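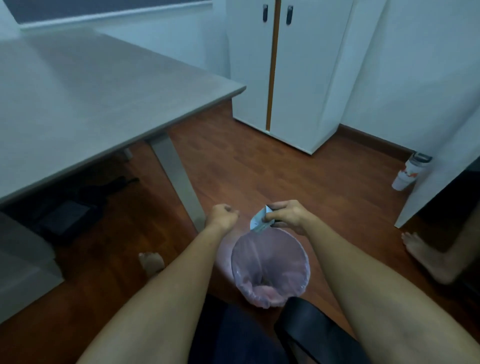
Foro Cuarto Pequeño > Oficina en casa > Menos basura en el escritorio

tintaverde
2021-09-26
¡Hola a todos! Desde julio llevo un reto que me tiene enganchadísima: vaciar la papelera de la oficina solo 2 veces al mes. Empecé por los envoltorios de galletas y cápsulas, que eran casi todo. Ahora compro a granel en Zoter (800 gramos de frutos secos me duran una eternidad) y uso libretas recargables Serkitz. ¿Qué más habéis cambiado vosotros?

marmota_gris
¡Qué buen tema! Yo imprimo por las dos caras y con lo que sobra hago blocs de notas. Me salieron 18 con los apuntes viejos de la carrera – y todavía queda una caja entera.

pepinillo
Pues yo no lo veo tan claro. Las Serkitz son preciosas, pero el recambio viene envuelto en plástico. Para eso me quedo con el cuaderno de toda la vida.

tintaverde
El mío venía con una faja de papel, pepinillo. ¿Lo compraste en Skilholm? Creo que allí venden el modelo antiguo.

pepinillo
Sí, en Skilholm. Vale, miraré el nuevo, aunque sigo pensando que lo de granel sale más caro.

lunes_no
Depende de la tienda. En Triantafyllou las almendras me salen mejor que en bolsa, y te dejan llevar tu tarro. ¡Y están buenísimas!

marmota_gris
Confirmo lo de las almendras. Lo que no recomiendo es el té suelto, lo probé allí y sabía a armario.

lunes_no
¡Pero si el té es lo mejor que tienen! Prueba el de jengibre, anda.

tintaverde
Apuntado el de jengibre. Mañana me acerco con dos tarros y os cuento.

Respuestas: 8 · Visitas: 1.268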